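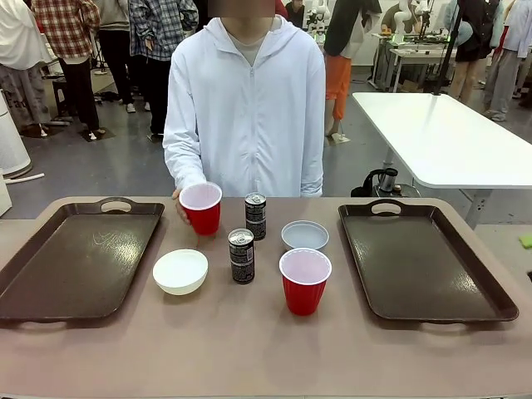 Guido Carbone asked whether a person may reset objects on the table while the arms are still powered, or whether every reset needs a full stop. His post, slightly shortened:

We run tabletop sorting tasks: cups, cans and bowls moved onto two trays. Our written rule says "no hands past the table edge unless the cell is in a safe state," but it does not define safe state. One shift reads it as "program paused." Another reads it as "drives off." A drive restart takes 56 seconds with homing, and we do up to 800 resets in a batch, so the difference matters. Which reading is defensible? I also need wording for who may stand near the table, as our floor is shared with other teams.

**Benedetta Pace**

A paused program is not a safe state. Pause is normally a function of the task software, and anything that can send a command can end it. What you want is a monitored standstill: power stays on, the safety controller watches the joints, and any movement beyond the set limit removes power. If your controller has that as a rated function, you can reach in without a full restart. If it does not, drives off is the only reading I would sign.

Check the manual for the words "safety-rated." A menu item named "hold" proves nothing. Look up the stopping time as well, at full payload and full speed, and use it to set the distance at which a person must already have triggered the standstill.

For the rule itself, I would replace your sentence with this:

- Before reaching over the table, the operator selects standstill and confirms the indicator.
- The operator who reaches in is the one who releases it. No remote release.
- Objects go back to marked positions. Drink cans stay sealed, and cups and bowls stay empty.
- One person at the table during a reset. Everyone else stays behind the floor line.

**Brunello Amato**

just use drives off and buy a faster controller. we had the pause thing for 2 years and no problems but the auditor did not like it

**Ginevra Zanetti**

Agree with Benedetta on standstill, with two additions.

First, the risk assessment has to list resetting as its own task. Many only list setup, operation and maintenance. Ours did until revision 11, and resets were being done under the maintenance procedure, which assumed a lockout that was never applied.

Second, on a shared floor, painted lines are information only. If someone can walk up to the table from behind, you need a scanner or a fence on that side. Include loose sleeves and hood cords in the clothing rule, and keep cables out of the walkway.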